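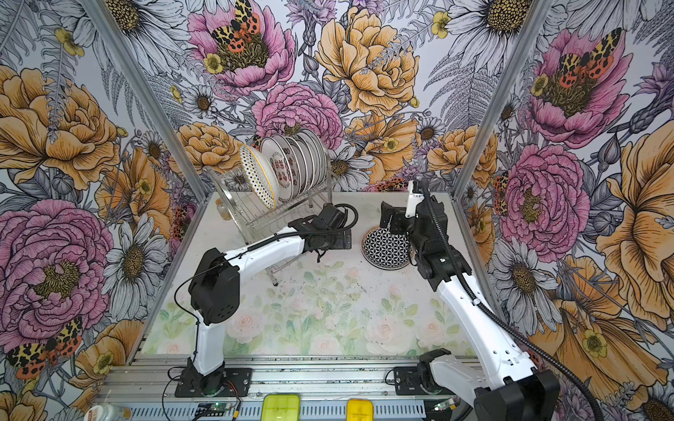 Dish rack for nice plates with gold rims, how do you stop them rubbing?

Posted in Kitchen & Dining > Dishes and Cleanup
May 14, 2018

Hi all, first time posting in this section (I'm usually over in Houseplants). I have a question about dish racks that's probably going to sound silly, but it's been bugging me since March.

I don't have a matching set of plates. I have a few plain white ones I use every day, and then a bunch of odd ones I've picked up one at a time because I liked them. Polka dots with a gold rim, a red and black pattern, a black one with white circles all over it, that kind of thing. I love them and I use them, I'm not a "save it for company" person at all. They get eaten off of!

The trouble is drying. No dishwasher here, and I wouldn't put the gold ones in it if I had one. I wash by hand and stand everything up in one of those stainless wire racks, the open kind with thin wires and little legs. I put the plates in a row, and by the time I get to the last one they're all leaning on each other like people asleep on a bus. I've noticed the gold on one rim is getting thin in a spot, and I'm pretty sure it's the spot that touches either the wire or the plate next door.

So what I'd like to know:

Does it matter which order they go in? Should the fancy ones be at the front, or at the end, or what?

Is it bad to have the plain ones packed in tight against each other? They seem to stay wet in the middle forever.

Do those rubber coated racks hold up, or do they peel and get gross?

I've got a tiny kitchen and the rack lives on the table with a vinyl cloth under it, so a giant two-story thing is out. I saw a Brarkov one at the store that looked nice but it was 53 dollars, and I choked a little. Happy to spend it if it really helps, I'd just like to hear from somebody first.

Thanks in advance!

mossyporch

3 replies

teacup_drawer wrote:

Not silly at all, I went through the same thing with my grandmother's dessert plates and lost a good bit of gold before I worked out what I was doing wrong.

Order does matter, at least in my kitchen. I wash the plain ones first and put them at the back, and then the patterned ones go in last, at the front, with an empty slot between each one. Being last in means they don't get bumped every time you add something. And they're the first ones out, because I dry those by hand after a few minutes with a soft cotton towel. The gold on most plates sits on top of the glaze, so anything that scrapes it over and over is going to wear it down. A wire rack on its own isn't going to wreck a plate in one evening, it's the sliding in and out that does it. Lift the plate straight up when you take it out. I used to drag mine forward and tip it, and that's exactly where my bare spot was.

Also, check your sponge! If you're using the kind with the green scratchy side, even just "a little bit for the egg," I'd bet that's half of your thin spot right there. Soft side only on anything gold, and don't leave them soaking overnight. I do mine one at a time in a plastic tub with a folded dishcloth in the bottom so they don't knock on the sink.

About the tight stack, yes, spread them out. Mine stayed wet in the middle too when I shoved them all together, and I'd put them in the cupboard thinking they were dry and find a ring of water the next day. Every other slot if you have the room. If you don't, do two rounds. I know, I know, two rounds. But plates don't take long if there's air between them, and you can put the first batch away while the pans are soaking.

As for coated racks, I've had two. The first was a cheap Vunholm and the coating split at the bottom of the wires, where the water sits, and then there was rust under it and it left little orange marks on my white bowls. They came off with baking soda, but still. The second one I've had for years and it's fine. I can't even tell you what brand it is, the sticker's long gone. What I'd do before spending 53 dollars is get some clear aquarium tubing from the pet store, slit it down one side with scissors and push it over the wires where the plates touch. It was 5 dollars for way more than I needed. Pull it off and rinse it now and then or it gets slimy inside. It doesn't look fancy but you stop seeing it after a week.

One more thing and then I'll stop! When they're dry and you're stacking them in the cupboard, put something between the fancy ones. I use paper coffee filters, the big flat-bottom kind. You get 200 in a pack and I'm still on my first pack.

bigskillet wrote:

just get a dish mat and lay them flat. or dry them with a towel like my mom did. never owned a rack in my life, takes up the whole counter

dunstan_road_kitchen wrote:

I'll put in a word for the plain stainless rack, because I think it gets blamed for a lot. I've had a Praritero for ages, bare wire, no coating, and I like that there's nothing on it to peel. I scrub it with vinegar when it gets chalky (we have terribly hard water on our side of Dunstan) and it comes up like new.

What helped me was paying attention to the tilt. If your slots are wide, a dinner plate leans way over and puts all its weight on one bit of the rim. Try turning the plate so the front faces the other way, since some racks only hold them properly in one direction and it's not obvious which. Mine had been backwards for about a year, and I felt pretty dumb. Also, big plates with big plates and small with small. A small plate behind a big one slips down and then the big one rests its face on the edge of it, and that'll mark a pattern for sure.

I agree with the tubing idea, though I've never tried it myself. I don't agree about two rounds, life's too short. I wash the everyday ones, rack those, and the nice ones I just towel off as I go and stand them on a folded dish towel against the wall for a bit. If you do that, put the towel down so it goes a little way up the wall too, or they'll skate. Ask me how I know. And a vinyl cloth is slippery when it's wet, so I'd never stand one up on that by itself.

If your gold plates are worth real money, like over 100 dollars apiece, I'd call somewhere that sells china and ask what they'd do. Mine are all thrift store ones and I figure a little wear is fair enough.

mossyporch wrote:

Thank you both so much, and the dish mat person too, haha. I do use the scratchy side for egg. I feel very caught. I'm going to get the tubing this weekend and I've already moved the patterned ones up front with gaps between them. I turned a couple of the plates around as well and they really do sit up straighter, so mine must have been in backwards too! Leaving the Brarkov at the store for now.

Does the tubing need to be a certain width, or do I just bring a ruler and measure the wire?

teacup_drawer wrote:

Measure the wire and get the inside of the tube the same size or a hair smaller, so it grips. If it's stiff, drop it in a mug of hot water for a minute before you push it on.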